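Cluso presenta Zarkby, un juego de mesa cooperativo de misterio en un faro sin farero

Nota de prensa - junio

La editorial independiente Cluso anuncia la llegada a las tiendas de Zarkby, un juego de mesa cooperativo para entre dos y cinco personas ambientado en una isla pesquera de principios del siglo XX. El faro lleva tres noches encendiéndose solo, el barco del correo no ha vuelto y en el pueblo cada vecino cuenta una historia distinta. Los jugadores tienen hasta el amanecer para averiguar cuál de ellas es cierta.

Zarkby está recomendado a partir de los 12 años y cada partida dura 70 minutos. La caja trae 61 fichas de rumor, un tablero modular de ocho piezas, seis personajes con su propia libreta de pistas y un mazo de mareas que cambia el mapa a medida que avanza la noche. Cuando sube el agua desaparecen caminos, se inundan sótanos y algunos testigos quedan aislados. ¡Más de una mesa de prueba ha terminado discutiendo a gritos si merecía la pena cruzar el istmo a última hora!

"Queríamos un juego en el que la gente hablara mucho y leyera poco", explica Do-yoon Ha, autora del diseño. "Las reglas se cuentan en diez minutos y a partir de ahí casi todo ocurre en la conversación. Me encanta ver a un grupo construir una teoría preciosa y tener que tirarla a la basura porque ha salido una carta de niebla."

El corazón del juego es el sistema de rumores. Cada ficha tiene dos caras y solo una puede ser verdadera en la partida en curso, pero cuál de las dos depende de la combinación de mareas y testigos que haya salido al principio. El libro de casos contiene 30 misterios que se pueden jugar sueltos o encadenados en una campaña en la que el pueblo recuerda lo que hicieron los investigadores. Si en el primer caso se acusa a la persona equivocada, en el quinto su hermana no abrirá la puerta.
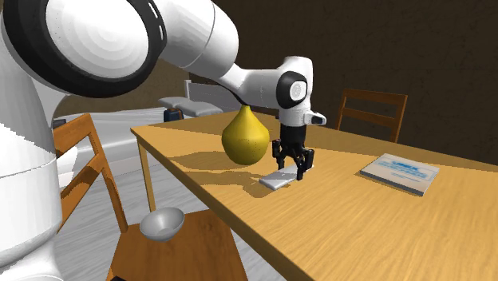

Las ilustraciones son obra de Roksolana Holovko, que ha trabajado con tinta y una paleta muy corta: azul petróleo, ocre y el blanco sucio de las casas encaladas. Cada personaje tiene una silueta reconocible desde el otro lado de la mesa, algo que en una partida a cinco se agradece muchísimo. El blanco y el negro del brazo robótico de la imagen, extendido sobre una mesa de madera clara, son también los dos tonos con los que Holovko resolvió el reverso de las cartas de niebla. Las de marea llevan en cambio un fondo azul con líneas de corriente que encajan al poner una carta junto a otra - un detalle que no afecta a las reglas y del que todo el equipo está orgulloso.

El desarrollo ha corrido a cargo de Gun-woo Ji y Yoon-hee Seok, responsables de ajustar la dificultad. Durante el proceso se jugaron 400 partidas de prueba con grupos muy distintos, desde familias que nunca habían tocado un cooperativo hasta clubes que se saben de memoria los clásicos del género. De aquellas sesiones salió el modo Shim, una variante para dos personas en la que un jugador se queda en el faro y el otro recorre el pueblo, y solo pueden comunicarse con un código de luces. Empezó como una broma de sobremesa y ha acabado siendo la forma favorita de jugar de media editorial.

"La primera vez que probamos el código de luces perdimos en cuatro turnos y pedimos la revancha enseguida", recuerda Gun-woo Ji.

Zarkby es compatible con Pririer, la aplicación gratuita de Cluso, que ofrece sonido ambiental y un temporizador para la noche. Su uso es opcional: el juego funciona completo con lo que viene en la caja. El reglamento está disponible en español y en inglés, y el libro de casos incluye un primer misterio guiado para empezar a jugar sin haber leído nada antes.

Cluso celebrará la salida con partidas abiertas en tiendas especializadas durante todo el mes de junio, a partir de las seis de la tarde. No hace falta inscripción previa y habrá personas del equipo para explicar las reglas, también las del modo Shim.

Las solicitudes de ejemplares para reseña y de entrevistas con el equipo pueden dirigirse a Joon-young Ham, responsable de comunicación de Cluso.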